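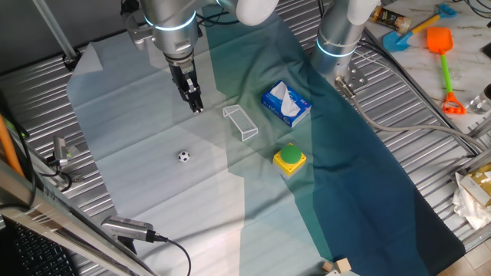
What is the best surface for a tabletop football game played with a very small ball?

A plain cloth laid flat over a hard top. It slows the ball, quietens it, and can be shaken out at the end of play.

Small games have a rolling problem. A ball small enough to suit a table goal weighs next to nothing, and on bare metal or stone it keeps going until it meets a wall or the floor. Monique Guillot, who designs play sets at Esmont, spent February testing surfaces and rejected most of them. Felt held the ball too firmly. Oilcloth made no difference at all. Woven cotton, ironed once and left untucked, came closest to the pace she wanted.

Ridged metal needs more care. Ridges steer a light ball along their own direction, and a thin sheet lets them through. Guillot's advice is to double the cloth or choose a heavier one.

The goal matters less than buyers expect. A clear plastic one with a mesh back is easy to see through from any seat, though it can be hard to pick out against pale fabric. A cloth that runs from light grey into teal gives the eye something to work with. Ilona Szekeres, a product tester, sets the goal at an angle to the players, which makes straight shots harder and the scoring lower.

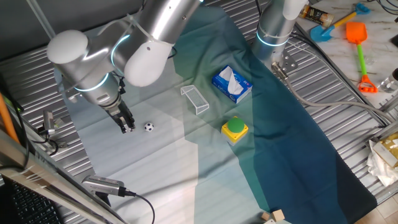
Household extras

Much of the rest can come from a drawer. Two small wooden cubes will do as defenders or as corner markers. A tissue box makes a solid wall for rebounds, provided it is at least half full; an empty one slides. A large push button, green on a yellow base, can signal the end of a turn. In Szekeres's rules each turn lasts 14 seconds and a match runs to 28 turns, with the cubes moved at half-time.

Beach toys are best kept for another day. Shovels are too long for the pitch and tend to be used as bats. A side counter will hold them within reach of younger children — who will ask for them anyway.

Wash the cloth at a low temperature and dry it flat. Creases deflect the ball more than most players do.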